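Mevard Shared Workshop
Two-Arm Build Guide, Part 4: Handling a Folding Fan

Before starting, confirm that both arms have been homed. Place the open fan flat on the table, in reach of both grippers, and set the speed limit to 100.

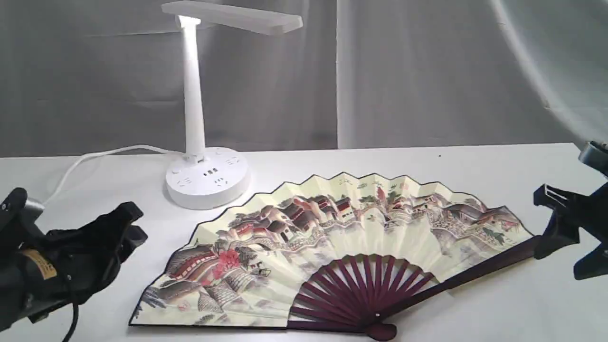 Does the fan have to be paper?
Any light folding fan is suitable, provided the guard stick is stiff enough to bear the jaw pressure.

Lower the right gripper to the outer guard stick. Close the jaws in small steps and stop at 529 on the Dollolen controller. Raise the arm slowly. The stick should be held firmly between the jaws while the leaf stays spread. 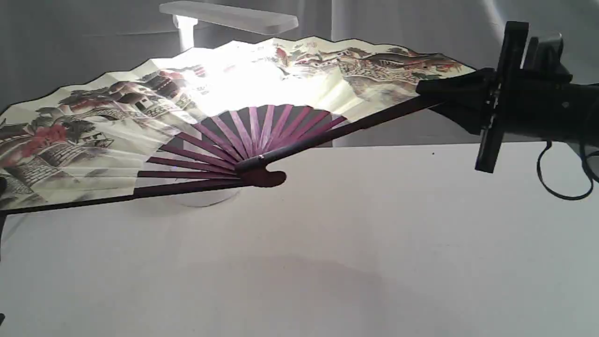

Imrie wrote in August that 529 marked a softer bamboo stick, and that closing to 500 and adding felt pads gave a safer hold.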